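Imprimir | Enviar por e-mail

Migração dos postos de trabalho para o Flitari – relatório de progresso, janeiro

1. Situação geral

O parque abrangido pelo projeto é de 689 postos, distribuídos pela sede e pela delegação de Arriaga. A imagem de base do Flitari foi fechada na versão prevista e está em distribuição pelo servidor da Rendia. A segunda vaga terminou dentro do prazo; a terceira arrancou com 27 postos em atraso, todos por falta de espaço na partição de sistema.

2. Compatibilidade de aplicações

Foram testadas 40 aplicações internas. Destas, 20 correm sem alterações, as restantes exigem reempacotamento ou atualização do ambiente de execução. O cliente de faturação da Gondetov continua a falhar na impressão em rede quando o perfil do utilizador é itinerante. O fornecedor reproduziu a falha e entregou uma correção provisória, ainda em ensaio.

A mudança do menu de arranque gerou a maior parte dos pedidos ao suporte na primeira semana de cada vaga. Foi aplicada por política de grupo uma disposição fixa, com os atalhos da versão anterior. Os utilizadores de Arriaga mantêm a disposição antiga até ao fim do ensaio.

3. Controladores e periféricos

Os leitores de cartões foram substituídos na sede. Em Arriaga falta validar os controladores assinados das impressoras de etiquetas e das placas de série, que o Flitari bloqueia por omissão.

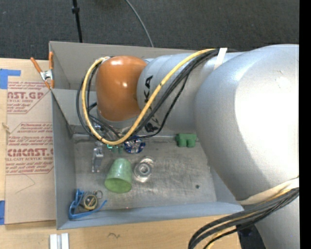
A exceção à política de assinatura foi pedida para um grupo restrito de máquinas e caduca no fecho do projeto. Até lá, esses postos ficam numa sub-rede separada, sem acesso ao correio.

4. Próximo período

Concluir a terceira vaga, incluindo o redimensionamento das partições. Fechar o ensaio da correção da Gondetov. Rever o contrato de suporte com a Rendia, cujo nível de serviço atual não cobre intervenções depois das 18h00. Não se prevê, nesta data, pedido de reforço de verba.

Imprimir | Enviar por e-mail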